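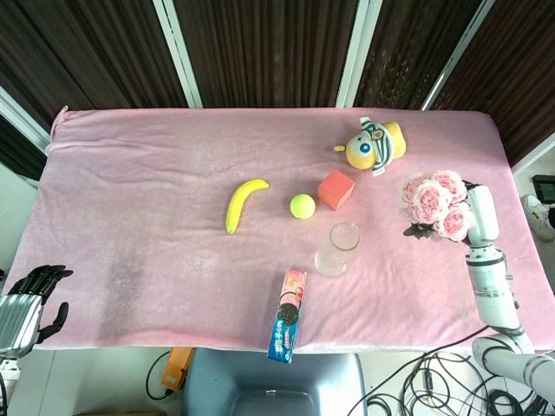 A manta cor-de-rosa em cima da mesa, com a mancha à esquerda, perto da borda

Mancha escura em manta polar cor-de-rosa: ainda vale a pena?

perguntado por mesa_da_sala
29 Apr 2019 · 3523 visualizações · 2 respostas

Boa tarde a todos.

Tenho uma manta polar cor-de-rosa que há anos deixou de ser manta e passou a toalha da mesa de brincar. Foi promovida porque é macia, não escorrega e abafa o barulho das coisas que caem, e numa casa com vizinhos em baixo isso conta mais do que a elegância. O problema é a mancha do lado esquerdo, junto à borda da frente. Escura, com ar de sujidade, sem contornos definidos. Não sei de que é. Perguntei cá em casa e a investigação foi arquivada por falta de testemunhas.

Já a lavei duas vezes na máquina, a 30 graus, com o detergente Plavar normal, e ela voltou sempre com o mesmo aspeto, só que perfumada. Da segunda vez juntei amaciador, porque a minha mãe insistiu. Fiquei com uma mancha fofa.

As minhas dúvidas são estas. Posso subir a temperatura sem transformar a manta num feltro? Aquelas pastas de bicarbonato servem para alguma coisa, ou são um passatempo? E como evito que aconteça outra vez, sabendo que em cima dela anda de tudo: a banana, a bola de ténis, o cubo, o peluche, o copo de vidro e, à hora do lanche, a caixa das bolachas?

Comprar outra não é opção. Custava 21 euros na Flerham e deixaram de fazer esta cor. Há uma em bege, mas a clientela cá de casa recusa.

Obrigado desde já.

Iraklis Politis

Boa tarde. Não a deite fora, que isso tem boas hipóteses.

Primeiro, pare com o amaciador. O polar é normalmente poliéster (confirme na etiqueta), e o amaciador deixa uma película que agarra o pó e as gorduras. A sua mãe que me perdoe, a minha também não perdoou.

Depois, trate a mancha como gordura até prova em contrário. Numa mesa onde se lancha, é o suspeito mais provável. Com a manta seca, ponha umas gotas de detergente da loiça em cima da mancha e trabalhe-o com os dedos ou com uma escova de dentes velha, de cerdas macias, sempre no sentido do pelo. Não esfregue em círculos com raiva: o polar ganha borboto e fica com uma zona careca que se nota mais do que a mancha. Deixe atuar meia hora e enxague com água morna pelo avesso.

Se ainda lá estiver, passe ao percarbonato. Uma colher de sopa bem dissolvida em 3 litros de água a 40 graus, manta de molho durante duas horas, e depois máquina no programa delicado. Experimente antes num canto que não se veja, porque o cor-de-rosa às vezes tem opiniões próprias. Quanto à temperatura, 40 graus é o meu limite. E nada de secador quente nem ferro enquanto a mancha não tiver saído, senão fica para a vida.

A pasta de bicarbonato não faz mal à manta. Serve sobretudo para aspirar bicarbonato do polar durante uma semana. 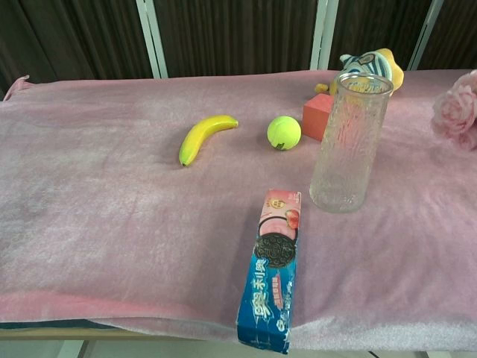 Brinquedos e copo arrumados para trás, lado esquerdo livre

Para evitar a reincidência, eu fazia fronteiras. Os brinquedos ficam ao fundo e à direita, e a metade esquerda fica livre para o que se estiver a fazer na altura. O copo alto, quando tem alguma coisa dentro, ganha uma base por baixo. Em superfícies felpudas e com vincos nenhum copo assenta tão bem como parece, e os de vidro ainda menos quando há uma bola à solta na mesma mesa. A caixa das bolachas vai para um tabuleiro. Sei que isto dura até quinta-feira, mas até quinta já se ganhou alguma coisa.

Outra coisa: se a bola vai à rua, lave-a também, à mão, com água e sabão. Uma bola de ténis traz meio passeio agarrado ao pelo e vai depositando-o por onde passa. O peluche pode ir à máquina dentro de uma fronha atada, se a etiqueta deixar.

zita.r

Compre o tira-nódoas Juveneck e não pense mais nisso. Eu uso em tudo.

Ou então vire a manta ao contrário, foi o que fiz com a minha em junho e ainda lá está.

Comentários

mesa_da_sala: Detergente da loiça feito, máquina a 40 sem amaciador. A mancha está bem mais clara, já só a vê quem sabe. Vou agora ao percarbonato. A ideia de virar ao contrário também foi considerada, mas o avesso tem a sua própria mancha.

Iraklis Politis: Essa do avesso era informação relevante para o diagnóstico. Se as duas coincidirem, trate dos dois lados antes do molho.

mesa_da_sala: Coincidem. Vou buscar a escova de dentes.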